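House rules for a two-armed robot, version 4

Apr 21, 2023

I finally finished rewriting our working rules for the mobile robot, and I am far too happy about it for a document that fits on two sheets of paper. So you all get to hear about it!

Some background for people who don't read this blog for the robot parts. We have one mobile base with two arms at Grivstead, and we use it for household jobs: picking things up, carrying laundry, putting stuff away. A person drives the arms, we record everything, and later the recordings get used for training. The old rules were written in February, in one evening, mostly by me, and they read like it. "Be careful near the base" was an entire rule. Careful how? Near as in a foot, or near as in the same room?

Mohandas Arumugam read them before his first shift and sent back a page of questions, all of them good. His main point was that a rule should be something you can check by looking. If two people can stand in the same spot and disagree on whether the rule is being followed, it needs more work. I've been repeating that to anyone who'll listen.

So the new start-up section is all things you can look at. Both grippers open and in view before the first recording of a session. Both wrist cameras giving a live picture, left on the left and right on the right (we swapped them once and got through 50 recordings before anyone caught it, and I still wince). Cables with enough slack for the wrist to turn all the way, and every cable labeled at both ends. Floor clear on all sides of the base, because wheels that can go sideways will go sideways, and people who are used to ordinary carts always forget that.

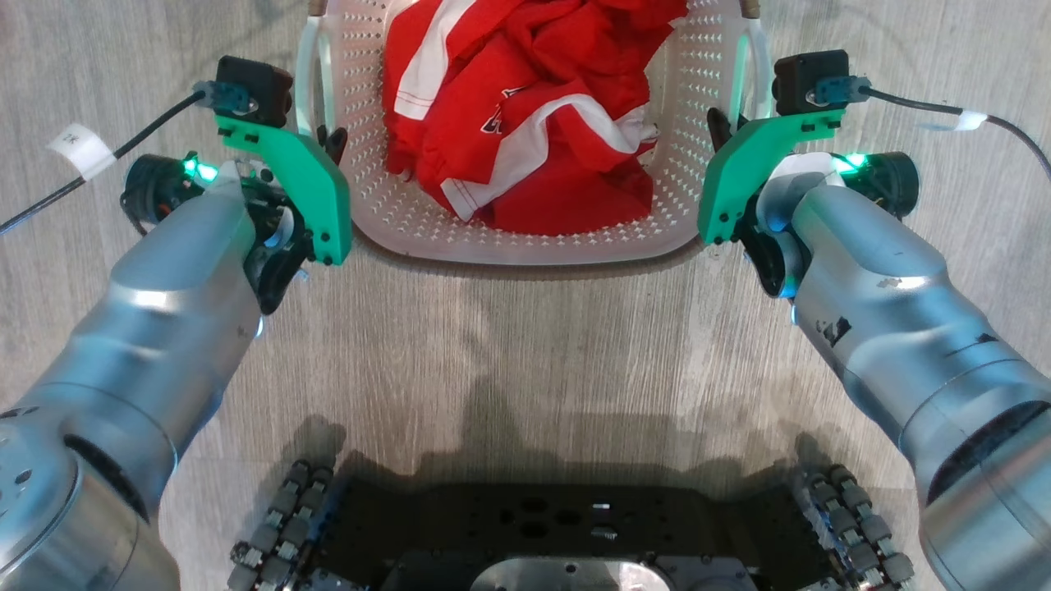

Then there's the part on two-handed lifts, which got the biggest rewrite and is my favorite. The old version treated a lift as one action. The new one splits it up: line up both hands, stop, close both, stop, raise. The stops are short, but the driver has to say "closed" out loud before raising. I thought people would hate that. They don't! It gives whoever is on the stop button a clear moment to say no, and it makes the recordings much easier to cut up afterward.

We also wrote down what counts as a bad recording, which I'd put off for ages. One hand lifting ahead of the other so the load tips: bad. Driving the base while the arms are still reaching down: bad, even if nothing gets touched. A slow, clumsy grab that the driver fixes without help: good, keep it. That last one started an argument that went on through two lunches. Kandasamy, the small shop that made our storage shelves and somehow ended up on our mailing list, weighed in too. I'm on the side of keeping clumsy ones, as long as they're marked. Of our 3872 recordings so far, 600 had no mark of any kind, and going back through those was not a fun week.

The rule I like least is the one on lights. We had "green means go" in the old version, and I took it out. A light on a motor housing tells you what its maker decided it should tell you, so now the sheet says to look it up for each part and write the meaning next to the part's name. It's dull to fill in and takes up half a page. It stays.

What's missing: anything good on soft things. Clothes, towels, bags. How far can a sleeve hang over the side of a basket before you stop and tuck it in? I have a draft that says "no fabric below the rim," and I think it's too strict, but I'd like to try it for a while before loosening it. The folks over at Sornonthorpe run a similar setup on their Eltov project and allow a hand's width. If you have a number that works for you, please write to me, I would love to compare.

Next up is the charging section, which at the moment says "see Mohandas."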